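Giretti Ellery 60 tape dispenser, bench model
Reviewed 2/28/22

The Ellery 60 is a weighted bench dispenser for packing tape up to 60 mm wide. I bought it from Lolto to replace a hand-held gun whose brake had worn smooth. It has closed 391 cartons since then, mostly small single-wall ones, and the tally sheet is still taped to the side.

The base is cast, with four rubber feet. It does not slide on a laminate worktop when the tape is pulled at a low angle. Pulled straight up, it lifts at the front with a fresh roll fitted and more readily with a part-used one. Two screw holes are provided for fixing it down. The screws are not supplied.

The hub takes a standard 76 mm core. Changing a roll means removing the side plate, and the thumbscrew is too small for gloved fingers. Tension is set by a nut on the spindle. Mine needed resetting after the first 5 rolls and has held since.

Cut quality is good on polypropylene and poor on paper tape, where the blade leaves a ragged corner unless the tape is pulled slightly to the left. The blade is reversible. Spares are sold in pairs under the Fovgate name and fit without filing, although the slots are tight.

The guard is my main complaint. It springs back slowly and catches the tape end, so the next length has to be picked free with a fingernail. A revised guard is listed for May.

For small cartons on a fixed bench I would buy it again.

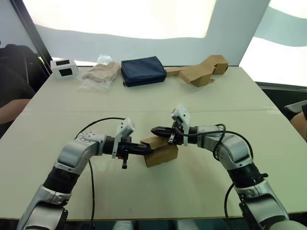
For anything longer than the bench is deep, a hand-held gun is still quicker, and I have kept the old one for that with a new brake fitted.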